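**Handov House, Drokley: shared rooms and furniture**

Minutes of the meeting held in March 2018, first floor kitchen end

Present: office manager (chair), front desk, stores, IT support, training, accounts (minutes), one from the upstairs tenants

Apologies: cleaning contractor, who sent notes by email

**1. Last minutes**

Agreed as correct, apart from item 4, where "remove the blinds" should read "repair the blinds". Stores had already rung the blinds firm to ask for removal and has rung them again.

**2. Matters arising**

Noticeboard by the lift. Old notices taken down. The lock is stiff and the key has a bend in it. Front desk holds the only key and will ask for a second to be cut.

Coat hooks. Put up along the back corridor. Two have already worked loose on the plasterboard side. Stores to refit with proper fixings.

Radiator in Room 223. Still cold at the bottom. The heating engineer came, bled it and went away again. Training said the room is fine with the door shut until mid-afternoon and then it isn't. Office manager to chase and to ask for a date in writing.

Missing chairs. Five of the stacking chairs lent to upstairs have come back. The upstairs tenants think that is all of them. Stores has a different figure in the book. Both to look again before the next meeting and not by email.

**3. McIntyre Room: furniture**

The long discussion of the day. Training would like the room set out for small groups most of the time, with the big tables brought in only when they are booked. Accounts use it for month end and want at least one long table left against the wall. Front desk pointed out that every change of layout means somebody moving tables, and that at present this falls to whoever is passing.

It was agreed to try the small group layout until June. One long table stays under the window. The others go to the store, on their sides, with the legs folded. Stores asked that nobody lean them against the fuse board door, as happened last time.

The round wooden table was talked about separately. Training wants to keep it. It is a good size for a few people and the top is easy to wipe. IT support said it takes up more floor than it gives back, as nothing can be pushed flush against it, and would prefer a square one. Upstairs offered to have it if it was going. After some back and forth it was agreed that it stays for now and goes on the list for June with everything else.

The cleaning contractor's email asks that table tops be clear by the end of the day. Their staff have been told not to lift or move equipment, so a table with things on it does not get wiped. This was felt to be fair. Front desk said the same request had been made last year and a sign was put up, and the sign was then used as a mat for mugs. 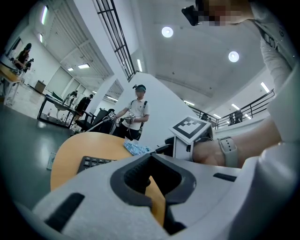

*McIntyre Room: the round table, with keyboard and blue bag.*

Keyboards. IT support would like any keyboard that is not in use returned to the IT shelf. People take one for an afternoon and it stays wherever the afternoon ended. The black ones with the number pad are the ones accounts ask for, and accounts has been short at month end. Training said it would help if the shelf were marked, as it looks the same as the shelves either side. IT support to label it.

Bags. Plastic bags get left on tables and it is hard to tell whether there is anything wanted in them. Agreed that a bag found on a table at the end of the day goes to the front desk, unopened, and is kept there for a week. Front desk is happy with this for bags but does not want food.

Floor. Small items on the floor are to be picked up by whoever sees them, and put on the window ledge if the owner isn't known. Personal bags can go under the coat hooks once the hooks are fixed. Until then, keep them away from the doorway.

Actions: stores to move the long tables; IT support to label the shelf; front desk to find a box for left bags; training to draw the small group layout on one sheet and tape it inside the cupboard door.

**4. Table tops and polish**

Stores has been using Fidine on the wooden tops. It takes off pen marks and most tape residue but leaves the surface slippery for a day, and paper slides about. Accounts had a whole pile go over the side. The cleaning contractor would sooner we used a damp cloth and nothing else.

Agreed: damp cloth for ordinary days. Fidine only when there is something that won't shift, and to be done at the end of the afternoon so that it can stand overnight. Stores has seven bottles left and will not order more until these are gone.

Tape. Training asked whether tape may be used on table tops at all. Paper masking tape is fine if it comes off the same day. No parcel tape. Upstairs said they had never heard of this rule; it has been on the inside of the cupboard door for some years, under the fire plan. It will be moved up.

**5. Spending**

There is £300 left in the furniture line for this year and it can't be carried over. Suggestions so far:

- a trolley for moving the long tables
- new feet for the stacking chairs, which are marking the floor
- a set of hooks with better fixings (see item 2)
- a clock for the McIntyre Room

The trolley was the favourite. Stores has seen a second-hand one at a reasonable price but it would have to be fetched, and it may be too wide for the store door. Stores to measure the door. If it won't go through, the money goes on chair feet and hooks, with the clock if anything is left over.

Accounts asked for receipts to be handed in within the month, with the item written on the back. Several came in last time with nothing to say what they were for — one was for lunch.

**6. Booking sheet**

The paper sheet on the McIntyre Room door and the online calendar don't match. Front desk goes by the calendar. Upstairs go by the sheet, as they can't get into the calendar from their own machines. Two groups arrived for the same hour last month and one of them ended up in the corridor.

Options discussed: give upstairs access to the calendar, or drop the calendar and use the sheet only. IT support can set up access but needs a list of who it is for. Upstairs to send the list. In the meantime front desk will copy the calendar on to the sheet each morning, and upstairs will ring down before writing anything on it.

Training asked that bookings include time for putting the room back. A session that is booked to the hour and runs to the hour leaves the next people clearing up after it. Agreed in principle. No fixed length was set, as it depends on what is being put away. Whoever books the room should allow for it and write the full time on the sheet.

**7. Store cupboard**

Stores has cleared the left-hand side and asks that it be kept clear for the long tables. The right-hand side is still a mixture. Found so far: a box of name badges from the old firm, a fan without its grille, the missing flipchart legs, a quantity of curtain.

The curtain is not wanted by anybody present. It will be offered round by email and then taken to the charity shop in Drokley. The fan goes for recycling. Training will have the flipchart legs straight away.

The light in the store flickers. Office manager to report it. Until it is seen to, please take a torch from the front desk if going right to the back, and bring it back afterwards.

**8. Kitchen end**

Short item. The cupboard under the sink has been emptied and dried out after the leak, and the leak has stopped. Tea towels are being washed by accounts on a goodwill basis and this should be shared. A rota was suggested and met with silence. Carried over.

The fridge will be cleared on the last working day of the month. Anything without a name on it goes. The tenants upstairs asked if this included their shelf and were told yes.

**9. Any other business**

Windows in the McIntyre Room. The middle one doesn't close properly unless it is lifted first. Training will write this on a label and stick it to the window frame.

Parking. Delivery vans have been blocking the side gate. Front desk to speak to the drivers as they come. The sign on the gate faces the wrong way for anyone coming down the hill from the Drokley side, and stores will turn it round.

Smell in the back corridor. Upstairs have noticed it, front desk has not. To be kept an eye on.

**10. Next meeting**

June, same place, date to be put in the calendar and on the sheet. The main item will be the McIntyre Room layout, including the round table. Anyone who wants a different layout looked at should send a sketch to training beforehand, with the position of the sockets marked on it.

Copies of these minutes to the front desk, upstairs, and the cleaning contractor.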